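Trenex Desktop Bins and Baskets

Sold singly or as a mixed set. Smoky gray, clear, or red mesh.

Everyone owns a drawer that has given up. Ours held batteries, takeout menus, a tape measure and the key to a bike lock we no longer have. The Trenex range is for people who would like that drawer's contents moved to the top of a table, where guests can judge them properly.

There are three styles and we suggest mixing them. The smoky gray bin is a rectangular tub with rounded corners, dark enough to blur what's inside and see-through enough to remind you it's still there. Put the unpaid things in it. The clear bin hides nothing, so it's best for items you're proud of, such as matching pens. The red mesh basket is for everything you grab on the way out the door, and it's very hard to lose on a wooden table, though our customers have tried.

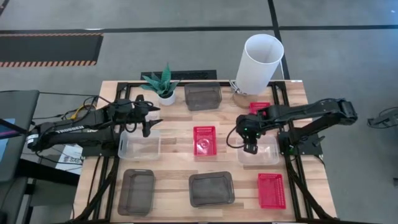 Clementina Bettencourt wrote in to say that she bought the clear ones for her sewing table and they shamed her into winding her bobbins, which she hadn't done since June. She would have liked lids. So would a fair number of you. We don't make lids. A lid is a shelf, and you would put things on it.

If the bins have to share a surface with a lamp and a potted plant, give those two the back edge and keep the baskets toward you. A spiky plant especially should live where you aren't reaching past it for the scissors.

Details

Colors: smoky gray, clear, red
Finish: gray is translucent, clear is translucent plastic, red is mesh
Small red basket: sold separately, fits in the corner you forgot about
Load: up to 500 sheets of printer paper in the gray bin, which is one ream and more than you print
Cleaning: warm water and dish soap. Shake the mesh basket over a sink, because crumbs find it.
Not for the oven. We had a letter.

Ordering

The mixed set is packed to order at our Bormont warehouse and leaves within 36 hours. We made 3,000 bins in the first batch and the smoky gray is going fastest, which tells us something about the state of your paperwork. Red is back in stock as of February 20, 2025.

Returns are fine if the bins are empty. Please check. Birgit Vogler on our returns desk has a growing collection of other people's spare keys, and she's keeping them in a red basket until you call.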